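Filed under: Home, Money
Search this blog Go
Posted 30/10/2019 by admin

We moved to Zhuravel in January and the rent is 760 a month. The old place was 700 and came with a parking spot, so I have been keeping track of what the move really costs.

Heating is the big one. Grekeck, the gas company, bills every other month, and the first bill covered days when we hadn't moved in yet. I called them four times before it was fixed.
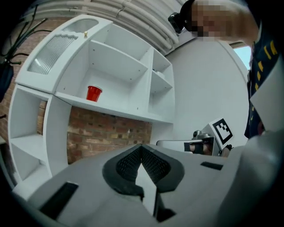
My sister says I should have read the meter myself on the first day and sent it in, and she is right. I do that now on the last day of each month - it takes a minute.

The bus is better than I expected. The Drikum line gets me to work in 14 minutes, so I sold the car and don't miss the parking spot.

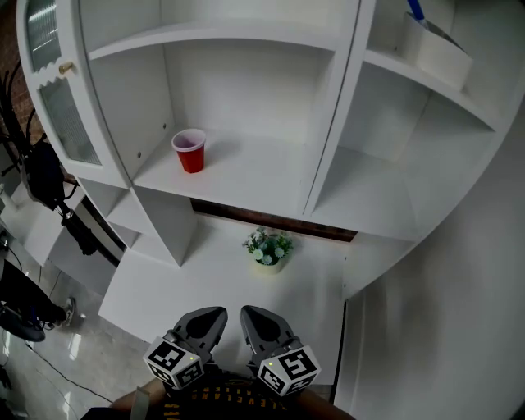 A reader wrote in to ask whether the bus still runs late in the evening. It does, but only as far as Todeo, and then you walk. I have done it twice with groceries - I would not do it in the rain.

Next bill is due in two weeks.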